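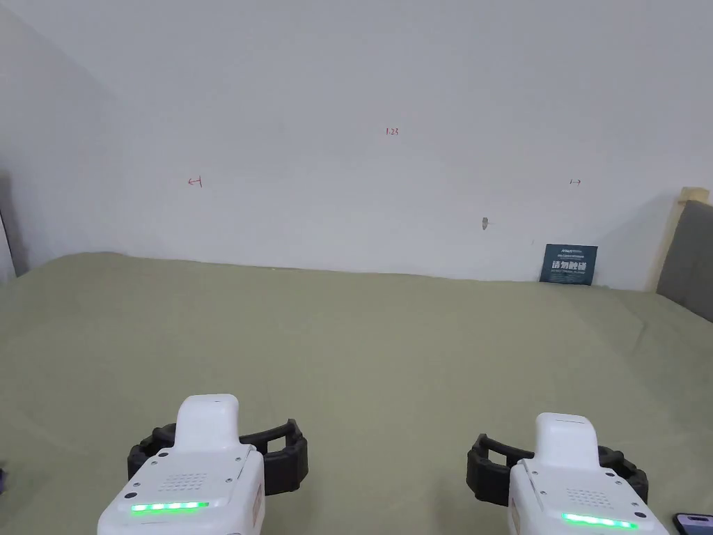 What happens to the people on a packing line when the folding and sorting moves to machines?

At Bustard, a linen service with two plants, they kept their jobs and lost most of their old tasks. The company began its changeover in January at the Onell plant, where 18 operators had worked the folding tables by hand. Their shift is now divided between recording manual tasks, checking finished stacks and clearing faults.

Recording is the part that took longest to settle. An operator repeats a single task up to 100 times in a shift, at a fixed table height and between fixed limits. Zorance, which supplies the control software, rejects any run in which the cloth leaves the marked area. Rejected runs are not counted toward the daily target, and operators objected to that early on. Morais, the second plant, pays by the hour for the same work and has had fewer complaints.

Pay grades have moved more slowly than the tasks. Fault clearing was classed as machine tending until the summer, though it requires 40 hours of training. The new grade adds a skill allowance but ends the piece-rate bonus, and the fastest folders earn slightly less under it. Bustard says the terms will be reviewed after a full year of operation.

2 August 2022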